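Pomine Open Day – Demo Hall Safety Walkthrough, with comments
May 2022
Building: Bostano, ground floor hall
Demo: two-arm grocery packing, simulated on the big screen first, then on the live cell

Hello to everyone who is helping on the day, and thank you for reading this through to the end, as I know it runs longer than the one we used in December. We are expecting 650 visitors over the day, quite a few of them with small children, and I would much sooner write too many comments than too few.

1. Entrance and walkways
Main doors open fully and latch – OK
Comment: The left door is stiff. Give it a good push and check that it has caught before you walk away.
Floor tape around the live cell – OK, one corner redone
Comment: The old tape had lifted by the coat rack and I tripped on it myself, so it has been replaced with the wider yellow kind.
Walkway between the screen and the benches at least 84 inches wide – OK
Comment: Measured with the benches pushed back. They do creep forward once people sit down, so please have a look every hour or so.

2. Live cell
Emergency stops, both sides – tested, OK
Gate switch halts both arms – tested three times, OK
Speed limit set to the slow demo setting – OK
Comment: It had been left on the workshop setting overnight. Whoever opens up in the morning, please read it off the panel again and don't go by this sheet.
Reach check with both arms fully extended – OK
Comment: The nearest point is 848 millimeters inside the guard, and that was with the longer fingers fitted. I was very pleased with that.
Grippers secure, no loose screws – OK

3. Screen demo (simulation)
Scene loads from a cold start – OK
Right arm over the crate, left arm by the orange can – OK
Comment: We run the simulation first so that visitors know what to expect before anything heavy moves in the real cell. I'd suggest pausing it once the right gripper is above the crate and letting the children point out the butter, which they always spot straight away – the lettering is nice and big.
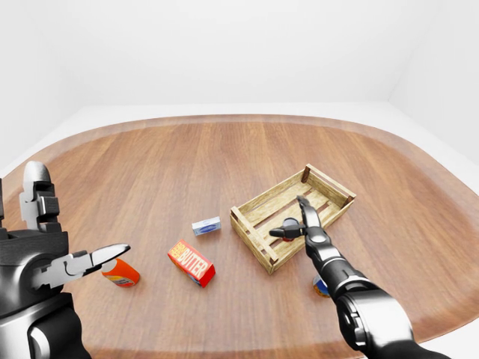

Item 3, screen demo: right gripper above the item in the crate, butter box and orange can still out on the table.

Screen bracket and cables – needs attention
Comment: The bracket is solid, but the power cable hangs low enough for a toddler to grab. A cable cover is coming over from the Lallero workshop. If it isn't in place by opening time, the screen stays off and we start with the talk instead.
Sound level at the front bench – OK
Comment: Comfortable for me, though I'm told I like things loud!

4. Visitor hands-on table (the Nicholas trainer)
Guard fitted over the belt – OK
Force limit checked with the spring gauge – OK
Comment: It stopped gently each time. Please keep it to one visitor at a time, with a helper standing next to them, and ask for long hair to be tied back and scarves tucked in.
Hand gel and wipes – missing
Comment: Two bottles are needed, one for each end of the table.

5. Emergency arrangements
Fire exits clear – OK after moving boxes
Comment: The boxes were our own brochures, all 3,963 of them, stacked right in front of the side exit. They are now under the stairs, and that is where they should stay, please.
First aid kit – OK, plasters topped up
Meeting point sign – OK

Still open before doors: cable cover, hand gel, second look at the speed setting. Tick them off on the copy pinned by the kettle and put the time next to each one.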